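Caring for a Painted Workbench Top

Wipe the top down at the end of each job — dust left overnight works into the paint. A damp cotton cloth and a drop of dish soap will do.

For glue, wait until it sets, then lift it with a plastic scraper. Oil needs baking soda, left on for up to 147 minutes.

Give scratches 2 thin coats and let the first dry fully. Our own bench in Dretbridge gets its repaint every December.

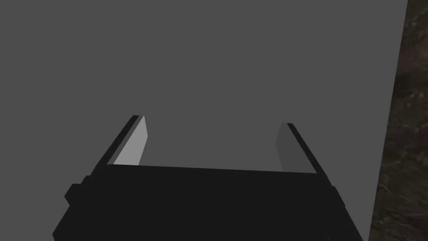
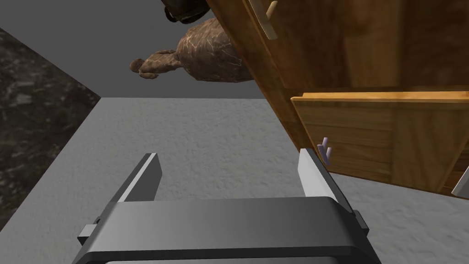 Page last changed: Oct 26, 2025

Gray hides pencil marks better than white. Keep a little spare paint in a jar, labeled with the shade.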